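Home About Our work Join in Contact

Who we are

Posted 2023-08-05 by Eirini Fragkou

Hello! I'm Eirini, and I started Nerkavska with a second-hand computer and far too much patience. We gather examples for machines to learn from — mostly picking things up and putting them down again, over and over, in a simulated room. There are 4 of us now, in two rooms above a shop in Plidham (mind the stairs).

Each example is one go at one small job. One of us steers the arm from a desk, the computer saves every movement, and then we move the objects about and go again. A good day is 100 goes each, and the set we're building for Dunbar needs 2,000.

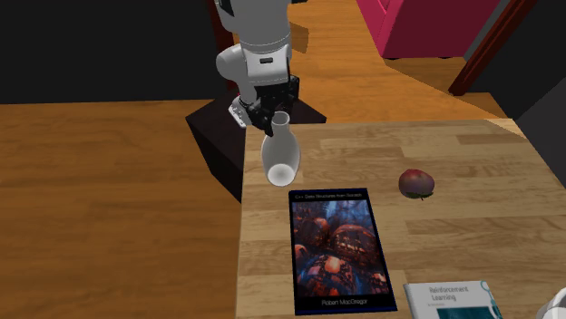 The vase job, over the bookish end of the table.

I love the vase (I know, I know). It's narrow at the neck and round in the belly, so you have to think about where to take hold, and everyone here does it a bit differently! We want those differences in the set. We keep the fumbles too, marked as fumbles, and since February every go gets looked over by someone other than the person who drove it.
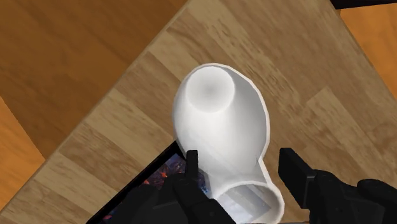 Zikano wrote to ask whether we'd ever swap the people for a script, as it would be so much quicker. We do use scripts for shuffling the objects, but the steering stays with us for now — I like our odd little habits, and so far so does Dunbar.

If you fancy a go at driving, drop us a line and we'll find you a chair.

Contact us | © Nerkavska 2023 | Back to top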